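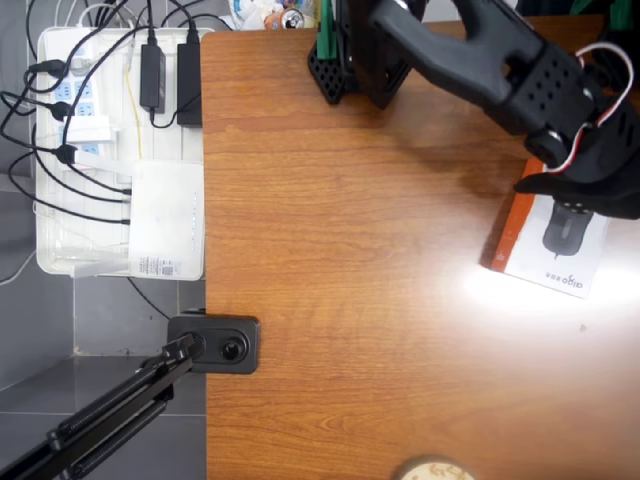 Desk with a streaked wood-grain top, next to gray floor tile.

Putby Wood Words, version 3

Putby is a list of 1,891 words and short phrases people use for wood surfaces in home listings, repair notes and sale ads. Each entry has the phrase, a plain meaning and one sample sentence.

Sources
The text comes from two places: the Nondelcombe sale ads and the Trernano repair notes. We took 2,000 posts from each and dropped repeats. Carhuamaca, the older list, is folded in and no longer updated.

Files
words.csv - the full list
samples.csv - sample sentences, keyed by id
dropped.txt - phrases left out, with a short note on each

Format
UTF-8, comma separated, one header row. Empty meaning fields are blank, not "NA". Ids from version 2 still work.

Known problems
Color words are uneven. "Honey" and "amber" overlap a lot, and "oak" often means the color only. Spelling was left as found - "vaneer" is in there on purpose.

Use
Free for any use. Please name the version. Send fixes as a patch against words.csv.

Last updated December 10, 2019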